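Can a robot clear the table yet? My notes after a month of asking everyone

I spent most of June reading and nagging people about one chore, which is carrying a tray.
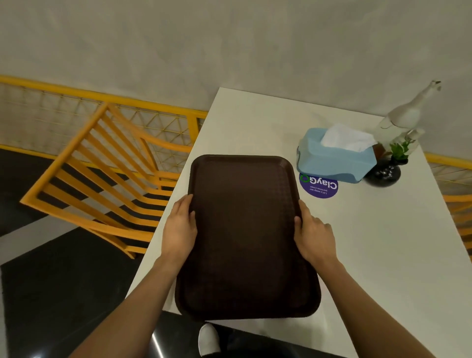
Kerstin Fröhlich wrote to me that I had picked the wrong chore. Folding laundry is the one people will pay for, she says, and anything with a tray in it was solved years ago by putting wheels under a shelf. You load the shelf, the shelf rolls to the kitchen, done. Why would you want hands?

I love this objection, and I have been chewing on it for days. She's right about the shelf! There is a rolling one at the Humero cafeteria, where I eat lunch more often than I should, and it does its rounds between the tables and the dish window with no fuss at all. It plays a little tune when it wants to get past you. People put their dirty plates on it and off it goes. If the question is "can a machine move dishes across a room," then yes, it can, and I'd call that a finished product.

But look at who is doing the work. The people eating load the shelf. At the other end a person unloads it. The machine has the middle part of the job, the walking, and the walking was never what made clearing up a pain. (Okay, after a long shift it is. My sister waited tables for years and would like a word with me about that sentence.) What I want to know is whether a machine can do the two ends.

So, a plain tray, two hands, a table with some stuff on it. Tissue box, a little plant in a pot, a tall white ceramic bird with a long neck that I would hate to be the one to knock over. I keep coming back to that bird. If you asked me to set a tray down on that table I would steer clear of it without a thought, and I'd know it was more breakable than the tissue box without ever touching either of them. There's even a purple ClayGO sticker on the tabletop that says "Let's keep our pantries clean." ClayGO, for those who haven't run into it, is "clean as you go," and it is a pretty good job description for the robot I'm hoping for.

Holding a tray level is harder than it looks. Your two hands are tied together through the thing they're holding, so if one goes up a bit and the other doesn't, everything slides. People fix this all day long with tiny corrections in the wrists. For a robot with two arms it means both arms have to agree with each other very quickly, and for a long time they were pretty much programmed as two separate arms that happened to share a body. You'd see videos where each arm was lovely and smooth and the object between them was being slowly wrung like a towel.

That part has gotten so much better. I got to spend an afternoon at Stukamo, a small shop that builds two-armed machines for packing lines, and they let me stand behind the yellow tape and watch one carry trays of small parts from a rack to a bench. I asked for numbers and they gave me some without making a face. Over one long test the machine made 3352 carries. It needed a person to step in 45 times. I did the math on the bus home and that's a bit more than one in every 75, which for a shop floor is close to useful and for my kitchen would mean a spill every couple of weeks. I'd take that deal! I spill more than that.

But the trays at Stukamo are all the same tray. They come out of the same rack at the same height, the bench is bolted down, and there is nothing else on the bench, ever. I asked what would happen if I left my coffee there. The engineer laughed and said please don't.

Kerkatora is coming at it from the other side, and it's the project I'm most excited about right now. They don't care much about speed. They have people do ordinary chores in ordinary rooms, and they train on what the hands did, and then they try the same chore in a room the machine has never been in. The demo I saw was a table reset: pick up the tray, wipe where it was, put the tray back. In the training room it was great. In the new room it picked up the tray on the first go (I cheered, out loud, alone in my apartment), wiped a completely clean patch of table next to the dirty one, and then stood there holding the tray for 5 minutes. I timed it. I don't know what it was waiting for and from what I gather neither did they.

I still think that is the better failure. The Stukamo machine is a very good tray machine. The Kerkatora one is a poor everything machine, and the list of things it is poor at keeps getting shorter.

A few things I've changed my mind about since I started this:

Grip. I used to think fingers were the big problem. For trays they mostly aren't. A tray has a lip, the lip is easy to catch, and if the surface has some texture to it the cups stay put better too. Plenty of simple grippers can do it. Fingers matter a lot more once you get to the cups themselves, and wet cups especially, and please nobody get me started on wine glasses.

Getting it off the table. If a tray is flat on the table you can't get under it. People slide it toward themselves until one end hangs over the edge and then take it from there, and I had never noticed that I do this until I watched a robot fail to do it. It tried to pinch the rim from above for ages. Somebody at Reuter (they make the grippers on the Stukamo machine) told me that this kind of move, where you use the table edge as a sort of third hand, is something they've only recently started testing for. I went home and tried to pick up a baking sheet without sliding it first and looked ridiculous.

Chairs. Chairs are awful. A chair gets left half pushed in, it's in the way of the base or the elbow, and now the robot has a second chore in front of the first one. At the cafeteria the rolling shelf just stops and plays its tune until a human moves the chair. I asked Kerkatora about this and they said chairs are on the list. I would like to see the list.

Knowing when it's done. A shop floor tells you when you're done, because the rack is empty. A table doesn't. Does the plant go back in the same spot? Is the tissue box trash or decoration? Do you tidy a thing that somebody is still using? I can't write down rules for my own kitchen that I'd trust, and I live in it.

Back to Kerstin and her laundry. I wrote back that I'd bet on table clearing arriving first, with hands, in places like cafeterias and office pantries, where the trays match and somebody is close by to rescue the thing when it gets stuck. She answered that I'd said the same about vacuuming stairs. I did say that. I was wrong about stairs, and I still carry the vacuum up by hand like it's a large sleeping dog.

My own test, if anyone wants to build for it, goes like this. One tray, one table with breakable things on it, one chair where it shouldn't be. The machine gets 100 tries over as many meals, and a person moves the stuff around a little between tries, the way people do. I'd want to see it finish without help more often than I would with the flu. If you know of a group that has run something close to this and written down the misses as well as the hits, send it to me, I'll read the whole thing, tables and all.

Next month I'm going back to Stukamo, where they've promised to let me put one object of my choice on the bench. I have asked if it can be a ceramic bird — waiting to hear.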